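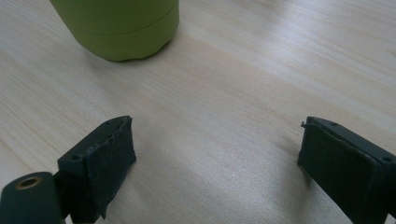

Malou Oddsson wrote to us: "I have done 40 demonstrations and the robot still stops before the object. Must I start again from zero?" Many people who begin with Movus ask the same thing in other words, so we have put it first on the page.

Do I have to start again if the robot stops before the object?

Usually no. Look at your recordings first. If you often wait with open fingers before you close them, the robot learns the waiting too. Remove those recordings, make new ones where you approach and grasp in one calm movement, and train again. Malou kept 8 of her old recordings and replaced the others.

How many demonstrations do I need?

It depends on how much the objects move between one demonstration and the next. For one object which always starts in the same place, 40 may be enough. For a task with two hands and several starting places we recommend roughly 600. Our own task with the basket used 676, but we did not try with fewer, so please do not take this number as a rule.

Hand-held grippers or remote control, which one should I choose?

With the hand-held grippers you stand at the table and do the task yourself, and no robot is necessary during the recording. With remote control you move the real arms by means of the Pace controllers, and you see the limits of the arms immediately. Most of our users start by hand, because it is faster to learn, and later they add some demonstrations by remote control for the difficult places.

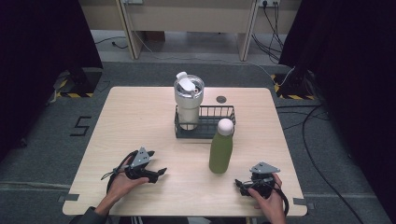

When you work with both grippers, decide before you start which hand takes the object and which hand waits. Write it on a paper and keep to it for the whole set. If two persons share the recording, both must follow the same paper. Sakda Nilsuwan and Rungnapa Ratanaporn recorded one set together in May, one taking bottles with the left hand and the other with the right, and the trained robot hesitated between the two. They had to divide the set and train each part alone.

Can I make a demonstration which is possible for me but not for the robot?

Yes, and it is a common problem. Your wrist can turn in ways that the arm cannot follow. The Prevudora software checks every recording against the arm model that you selected and marks the impossible parts in red. It does not correct them. You must delete the recording or cut it before the red part.

How fast should I move?

A little slower than you would do it at home, and always with the same speed. Very slow is also not good — small stops appear in the movement, and the robot repeats them.

Should I keep a demonstration where something went wrong?

If you dropped the object and finished without it, delete. If the object slipped and you took it again properly, keep it, and give it the label "recovery". A few of these are useful.

The position of the gripper jumps in my recording. What is the reason?

Most often the tracking was lost for a moment. Check that your sleeve or your other hand does not cover the gripper camera, and that the cable is not pulling at the end of the reach. Strong sunlight on the table can also do it. Italo Benedetti, in our support, asks you to send the complete session folder and not only the video, as the times are saved in a separate file.

Do I need to calibrate every time?

Once at the start of the session, and again if a gripper fell or you changed its fingers. It takes a few minutes.

Can I use Hornix fingers with the Movus grippers?

Yes, with the adapter plate. Choose "Hornix" in the settings before you record, because the opening width is different. If you forgot this, write to Nattawut Mahawong, and he can convert the old files for you.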